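From: Florante Macaraeg
To: handheld-practice list
Date: 12 September 2025
Subject: Re: [handheld-practice] Pad wear, and what goes in section 4

Hello all,

Thank you for the many replies, and sorry it took me most of the week to get to them. I have tried to fold everything into one message so that people who only skim the list (I know who you are, and you are still welcome here!) can catch up in one go.

On Tuesday the Oranville group wrote:

> We like the draft in general, but section 4 says pads must be
> "in good condition" and we don't know what to do with that. Our
> people disagree about it every single shift. Could we have a
> number? Gounder replaces at 600 grasps whatever the pad looks
> like, and at least nobody argues with a counter.
>
> Also, is the table mark in section 6 required or only suggested?
> The March draft said "should" and the new one says "shall."

Let me take the pads first. I understand the wish for a number, I really do, and a counter is a lovely thing to have on a busy day. My trouble is that wear depends so much on what you are picking up. A set that has only handled tissue and soft cloth may have plenty of life left at 600, and a set that has been scraping along tabletops or picking up metal parts may be finished long before that. So I would like to keep a visual check at the start of every session, and let each site put a counter on top of it if they want one.

What we do need is better wording than "good condition." I had the pair in the photo below in mind when I wrote the new text. Look at the edges of both pads, and at the strip hanging loose on the left one.
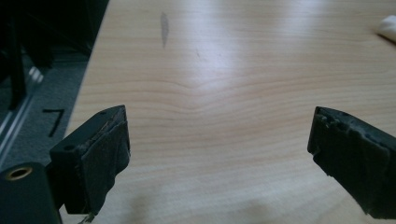 Skarnus would still prefer a hard limit, with the visual check as a second test and whichever comes first deciding it. Their worry is that a visual rule gets softer as the afternoon goes on, and that the person holding the grippers is the last one who wants to stop and change a pad.

I think that is a fair worry, and I have tried to meet it halfway. The proposed text for section 4 now reads:

4.1 Both pads on each gripper shall be looked at before the first recording of a session and again after any break.
4.2 A pad shall be replaced if any part of it hangs free, if an edge is torn or peeling, or if it can be shifted with a fingertip.
4.3 Pads on one gripper shall be replaced as a pair.
4.4 A site may set a grasp limit. If it does, the limit shall be written in the session log.
4.5 Loose debris shall be wiped off the pads before recording starts.

I would expect the most noise over 4.3. Changing both sides costs more, and at Nultport we went back and forth on it for longer than I care to admit. In the end we found that one fresh pad facing an old one gave us grasps that slid to one side, and we were happier paying for the second pad.

Now to section 6, the table. Yes, the "shall" was on purpose, though I can see it landed with a bit of a thump. Sites may have scratches, smudges or a cable hole in the table, and that is all fine as far as I am concerned. What I want is for the tabletop to be looked over once a day and any new marks noted, so that someone going through the recordings later knows which marks belong to the table. We have 1269 recordings from the spring where we can't say when a certain scratch first showed up, and sorting that out has been a sad little chore. If "shall be noted" is easier to live with than "shall be marked," I'm glad to change it.

The last piece is section 7, on two-handed work, where I have had the fewest comments – please do read it! The draft asks for three things that I hope are common sense. The idle gripper stays open and in view. Its cable runs back along the arm. And the marker plates on top stay clear of sleeves, fingers and cables for the whole recording. None of it is hard, but it is easy to let go of when you're tired and the tissue won't cooperate.

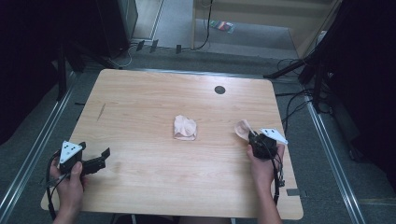 Section 7: right gripper holding the tissue, left gripper open, marker plates uncovered.

One question I can't settle by myself is how long a person should work with a gripper in each hand before taking a rest. We use 22 minutes, which came from an old timer setting and nothing grander than that. Gounder uses 18. If your site has a figure, and especially if you know how you arrived at it, please send it to the list so we can put something sensible in 7.5. I would much rather have a rule that people's wrists agree with.

Comments on sections 4 and 6 are welcome in any form, including grumbling. I'll send the merged text once I've heard from Oranville and Skarnus.

Warm regards, and thank you again for your patience with me,
Florante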